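Platamano Opens Its Oatmeal Bar Recipe to the Public, Crumbs and All

Bakery Platamano will put the full recipe for its apricot and hazelnut oat bar on the shop website this August, ending 21 years of polite refusals at the counter.

The bar, made with rolled oats, dried apricots, honey and a frankly unreasonable amount of butter, is the bakery's best seller. Customers have asked for the recipe by letter, by phone and once on the back of a parking ticket. Founder Heidrun Lehner had always told them it was a family secret.

"My family had never heard of it," said Lehner. "I got it off a bag of oats and changed nearly everything. The hazelnuts are mine. The pinch of cardamom is mine. The trouble I had with the baking time is also mine."

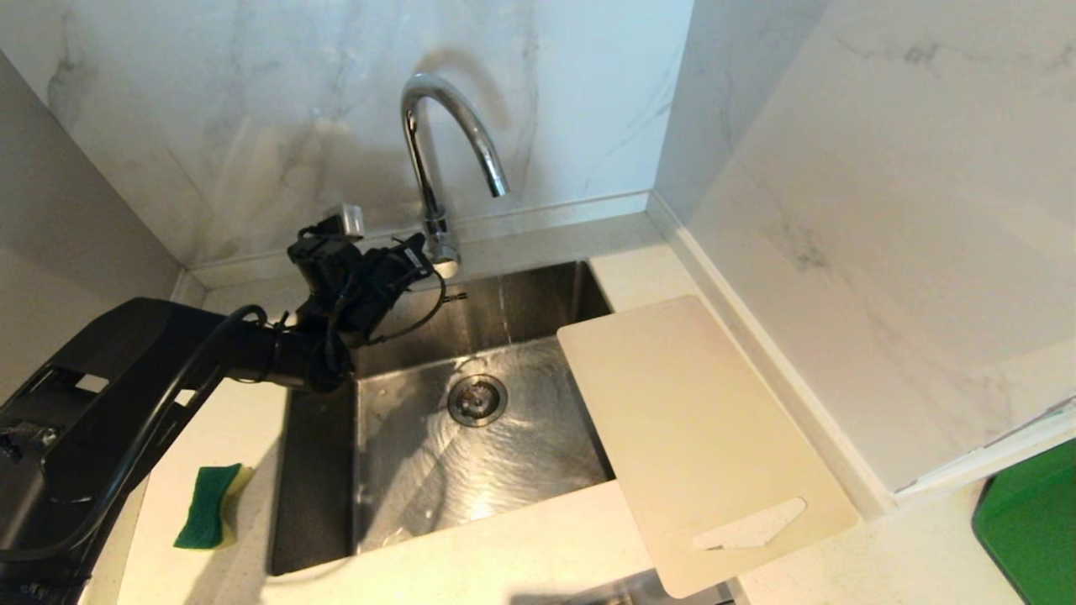

The published version has been cut down for home kitchens, where few people need 212 bars at once. Head baker Ravindra Prajapati tested the smaller batch in his own oven, which runs hot on the left and sulks on the right. It makes one square pan and uses 4 tablespoons of honey. Prajapati advises leaving the bars to cool completely before cutting. He does not expect anyone to listen.

A nut-free version with pumpkin seeds will be posted alongside the original. Lehner describes it as "very nearly as good," and has asked that her tone of voice not be included in this release.

The bakery will go on selling the bars by the piece and by the box, for customers who read the recipe and decide they would sooner not.

Press contact: Flurina Wieser, Bakery Platamano. Samples are available to members of the press who ask before 10 a.m., when they are usually gone.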